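Can a machine do my dishes yet?

May 6, 2026
By Alfredo Barredo

I run the small-parts bench at a shop that rebuilds pump fittings, and I also have a kitchen, so I get asked about robots from both sides. My sister wants to know when she can buy one that folds laundry. My boss wants to know when he can buy one that does my job. I've been keeping notes since last August and my answer to both is still no, with some parts getting closer.

The shop first. We have had a Bena arm on the packing line for a long time. It picks a boxed fitting off the belt, turns it, and sets it in a carton. It does this all day and I have no complaints. The boxes are all the same size and they show up in the same place. When we changed carton suppliers it took most of a shift to get it going again, and the new cartons were only 6 millimeters taller.

My bench is different. A tray comes in with 130 loose parts, some greasy, some with a burr still on them. I pick one up, feel for the burr, flip it over, look in the bore, and drop it in one of the bins. I don't think about it. We had a Skoreck unit on trial for this with a two-finger grip. It got through 26 parts before it picked up two stuck together and stopped. I pulled them apart and it started again. By lunch I was standing next to it full time, so we had two workers doing one job.

The rep was decent about it. He said greasy parts were hard for everybody and that the cameras had trouble with shiny metal. I believe him.

At home

I have a robot vacuum, a Lostska, and it does a fair job if I pick up the floor first. Picking up the floor is the chore. Socks, the dog's rope, a phone charger. The vacuum does the part I didn't mind doing.

Dishes are worse than they look. I tried to write down what I do when I load the dishwasher and gave up on the second page. You scrape the plate, but only if it needs it. You move a bowl that's already in there because the pot won't fit. A wine glass gets held one way and a cast iron pan another, and the pan doesn't go in at all. Laundry has the same trouble, plus a shirt has no shape until you give it one.

What people are working on

Hands, mostly. A two-finger grip can hold a box. For a sock or a greasy bushing you want something closer to what we have, with joints in the fingers and a thumb that comes around from the side. I think this is the right direction, even if the hands I've seen cost more than my truck.

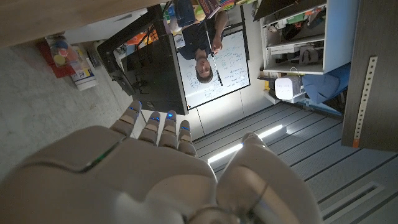 What I'd pay for now

I would pay for a machine that empties the dishwasher, if it put the plates in the right cabinet and didn't chip them. Emptying is easier than loading since everything is clean and already standing in a rack.

At the shop I'd take one that only sorts the clean parts and leaves me the greasy ones. Osei has something like that listed, but I haven't run it on our trays and won't guess. If we get one in I'll write it up.

Comments

Jeanine Dijkstra
We had the same stuck-together problem with washers. A shaker tray ahead of the pick fixed most of it. Did you try one?

Alfredo Barredo
No, the trial ended before we got that far. What size washers?

Jeanine Dijkstra
Half inch and up. The small ones still stick.

benchvise358
My vacuum ate the dog's rope. Took me an hour to get it off the roller.

Rework Pete
Empty the dishwasher AND wipe the counter and I'm in.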